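Simulating the arm before I build it: am I wasting my evenings?
Home builds > Arms and grippers

Posted by tinlid_marrow
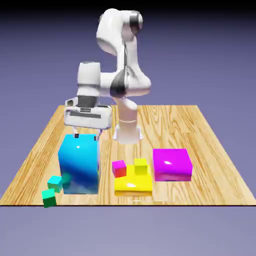

gorsebank: Before you go any further, what are you using for friction on the fingertips? I spent most of a winter with a lovely simulation and a real gripper that dropped everything, and it came down to that one setting.

tinlid_marrow: Hello gorsebank, and thank you for being so quick! I should have put more in the first post but I was called away to supper. The plan is a smallish arm for the bench in our shared workshop at Clorau, to sort offcuts into boxes while the rest of us get on with something nicer. I've been doing it all on the computer so far, with blocks in different sizes, and the tall blue one is my nuisance. Coming at it from the top, the fingers get there nicely, but as soon as they close it leans over and takes its neighbours with it. Friction is whatever the program started with, I'm ashamed to say.

gorsebank: Then that's your first job. Glue whatever pads you mean to use on a bit of scrap, put a block on it, tip it until the block slides and work the figure out from the angle. Ten minutes with a protractor and a cup of tea.

pellow_shed: I'm going to be the grump here. Build the thing. I ran 3440 grasps in simulation for my Jivach arm and felt very pleased with myself, and the first afternoon on the real bench taught me more than the lot of them. Real joints sag. Real cables pull. You won't find that on a screen.

gorsebank: Sag can be modelled, pellow, you just didn't fancy doing it :)

pellow_shed: True enough, I didn't. But I still say a beginner learns faster with a screwdriver in hand.

tinlid_marrow: I do see both sides, and part of my trouble is money. The Dillavex motors are dear and I've only bought 2, so the screen is where I can afford to make mistakes until April at least. Would it help to grip lower down?

wrenfold: Yes, much lower! With a tall block you want the fingers nearer the middle, where it's heavy, and you want them to close slowly. Mine used to snap shut like a mousetrap (I still have the dented tin to show for it). Also check that your block isn't weightless. I once left the mass at nothing much and everything skated about as though the bench had been buttered.

tinlid_marrow: Oh dear. I've just looked and mine are all the same weight whatever their size. That can't be helping. I'll weigh some real offcuts tomorrow morning, the big oak one first.

pellow_shed: Put the oak one on the kitchen scales and tell us. My guess is it's past what those motors will hold at full stretch anyway.

tinlid_marrow: Weighed it before breakfast. 337 grams, so you may be right, pellow. I've put that in, dropped the grip to halfway and slowed the fingers, and it comes up straight more often than it falls. Friction test tonight if I can find the protractor.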